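Biltton Youth Volleyball Club, Parent Meeting Minutes, January
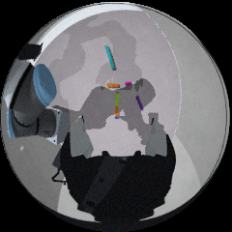

Hi all! I said I'd type these up the same night and then didn't, so forgive me if I've scrambled the order a little. We started at 7:10 in the school library, because the cafeteria had been double booked again (chairs are much comfier in there anyway, so no complaints from me).

December minutes. Approved with one fix. I had written that the Naritz bus leaves at 8:00. It leaves at 7:00. Please, please go by 7:00!

Money. We have $1,173 in the club account after paying the gym rental through the end of the month. The tournament fee for Naritz still has to come out of that. One of the dads asked if we could get the fee lowered for bringing two teams, and I said I'd email and ask. I've done that and haven't heard back yet.

Uniforms. The 14s jerseys are in and they look great! The 12s are still waiting on shorts from Bareck, who sent us the wrong size run and want the box back before they'll ship the right one. I have the box in my trunk. If your daughter has an away game before the new ones get here, plain black shorts are fine, and the coaches already know.

Pancake breakfast. This got the most talk by far. It's on Sunday from 8:30 to 11:00, and tickets are $5 each, with kids under four free. We sold 70 tickets at the last home game, so thank you to everybody who stood at that freezing door. We went back and forth on sausage or bacon for a good while and landed on sausage. I still need people for the griddle and for cleanup. Players are serving, so have them there by 8:00 in their club T-shirts, hair tied back.

Gym time. Zhuravel Gym can give us the late slot on Wednesdays once basketball wraps up. A couple of parents of younger girls weren't happy about getting home that late on a school night, and I get it, mine is in fifth grade too. We voted to give the late slot to the 14s and leave the 12s where they are. It passed, with two against.

Carpools. The sign-up sheet for Naritz went around and came back with 18 seats on it, which covers anybody who doesn't want the bus. If you drive, please text me your plate number for the parking pass.

Other stuff. Lost and found is overflowing (so many water bottles!). I'm leaving the bin by the gym door through the end of the month and then it all goes to the thrift store. Somebody also asked about a summer beach clinic, and we're putting that off until February when the coaches can be there.

We finished at 8:25. Next meeting is in the library again, same time, and I'm bringing brownies.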